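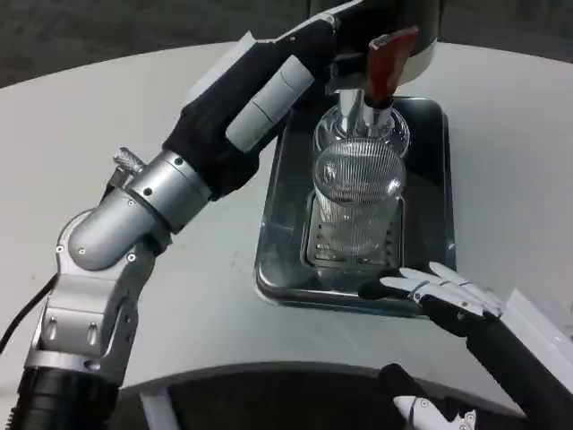 Right, I've finally finished walking the whole of the old Rarbridge canal, end to end, and I've got far too many thoughts about it for one post. So this is a thread. Get a brew. 1/

I did it in 4 chunks over the winter, starting in December, which everybody told me was daft. I loved it. No leaves on anything, so you can see how the land lies and where the water used to go, even in the bits that were filled in before my parents were born. 2/

If you don't know it: the Rarbridge was a small, narrow, slightly hopeless canal that carried lime and coal and never made much money. Half of it still holds water. The other half is hedges, back gardens, a bit of car park and one very long, very suspicious dip in a field. 3/

The suspicious dip is my favourite part!! You come over a stile and there's this long curve sitting in the grass, dead level, going round the hill when every other thing in the valley goes up or down it. Once you've spotted that you can't stop spotting it. 4/

That's the trick with lost canals, by the way. Look for the level. Railways will put up with a slope and roads don't care at all, but a canal has to stay flat until it gets to a lock. If a hedge wanders about for half a mile and never climbs, go and have a look at it. 5/

Chunk one was Rarbridge basin to the Kuritz locks. Easy towpath, good café at the start (cheese scone the size of a boot, warm, recommend), and loads of moorhens. I set off at 8am and had it to myself until gone ten. 6/

Kuritz has 3 locks close together and they're in lovely nick. The stone edges have deep grooves worn into them by tow ropes. I put my fingers in every single one like a small child. You could probably fit a marble in the deepest and it'd roll all the way down. 7/

The side ponds are there too, all reeds now. They were for saving water - you let half the lock empty sideways into the pond instead of losing it downhill, then used it again for the next boat. So clever, and it's basically a big bath next to another big bath. 8/

Chunk two, muddy. Very muddy. I'd like to thank my old boots, which did not make it. From Kuritz the path leaves the water and goes through a farmyard, and if you miss the little yellow arrow on the gatepost (I did, both ways) you end up in somebody's turnips. 9/

BUT you get the aqueduct. It's tiny! It goes over a stream you could jump. Two brick arches, ferns growing out of everything, and the date stone has worn so smooth that I couldn't read it even with a torch held sideways. Best thing I saw all winter. 10/

Chunk three is the tunnel, or over the tunnel, as you can't go in. It's 1,004 yards long according to the board at the near end and 900 according to the board at the far end. I have thought about this more than I've thought about some jobs I've had. 11/

My theory is that the shorter one is from the original plan and they hit bad ground and had to start further back. My other theory is that somebody painted the board in the rain and wanted to go home. If you know, please tell me, I mean it. 12/

Walking over the top you follow the old air shafts, round brick things like giant flowerpots, each in its own clump of trees. Put your ear near the grille and you can hear dripping a long way down. Gave me the proper shivers. 13/

The boat horses went over this hill too, on their own path, while the crew pushed the boat through underneath with their feet against the walls. The horse path is still there and it's a gorgeous bit of walking, sunk between banks with holly on both sides. 14/

Chunk four was Naseri to the end. I won't lie, the first mile is bypass. Earplugs or a podcast. Then you duck under a bridge and it's suddenly all alder trees and black water, and there was a kingfisher! Gone before I'd got my glove off, obviously. 15/

The canal finishes at Skasorik wharf, or what's left of it, a cobbled slope and one iron mooring ring. I'd pictured a grand arrival. There was a bench and a bin and a man eating crisps, who said "all right?" and I said "all right" and that was that. Perfect. 16/

Practical stuff, as a few of you asked. Parking at the Rarbridge end is free and fills up early. Buses at Skasorik are every two hours, so check before you start. No loos between Kuritz and Naseri. Take a flask and spare socks. Take MORE spare socks. 17/

Go in winter if you can. By May the nettles on the farm stretch are up to your elbows, or so the woman in the café tells me, and you'd never find the aqueduct at all. 18/

Next I want to do the feeder stream, which runs from the reservoir down to the top lock and isn't marked on any map I own. I've bought new boots. If anybody's walked it and knows which side of the wall to be on, shout. 19/19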